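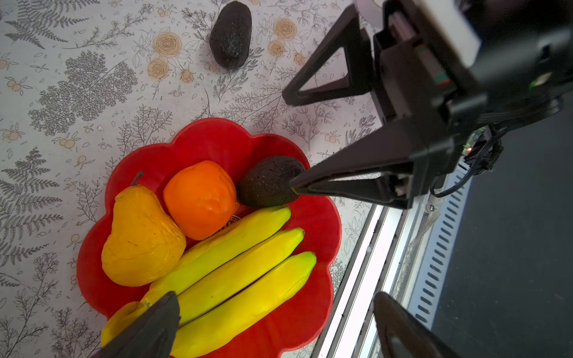 Gripper at the fruit plate, Pradico Open Day.

The Pradico Open Day is a public demonstration of tabletop robot handling, held each June at the Plivwood works hall. Started by Ottmar Hagedorn as an afternoon for families of staff, later opened to anyone. Free entry, doors at 11. The best known part is the fruit table, where robot arms handle fruit on and off a plate in front of visitors.

History
First run drew 200 people, mostly neighbours and a few school groups. Attendance reached 800 after the day was moved out of the front office and into the main hall. Organised by Pradico with Reinholz, who look after benches, power and the morning set-up. Hagedorn still gives the opening talk – short, usually starts late.

Fruit table
Artificial fruit is used, including pear, orange, avocado and bananas. Plate is red plastic with a petal-shaped rim. Organisers favour household things over test blocks, as visitors know straight away what the arm is meant to be doing. Patterned cloths and wall panels are part of the demonstration too. A busy background is harder for the vision software than a plain one, and visitors tend to ask about the colours first anyway.
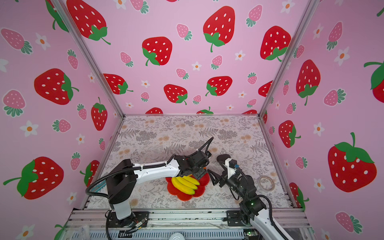
Two-arm station with strawberry-print walls.

The two-arm station has both arms fixed to the front rail, working over one shared table. Walls on three sides, front left open so people can see in. Talks beside it run 21 minutes with questions. Common ones are about speed, dropped fruit and what happens if the arms bump each other.

Flala session
Late in the afternoon the Flala session lets visitors suggest the next task. Suggestions go on paper slips and staff pick the ones that can be tried safley. Folding things is a regular request, rarely attempted. Children under 11 need an adult with them.

Reception
Local write-ups have been friendly, with some grumbling over parking and the noise in the hall. The fruit table is normally the most crowded stop – staff now ask people to move along after one full talk. No recordings of the talks are publishd.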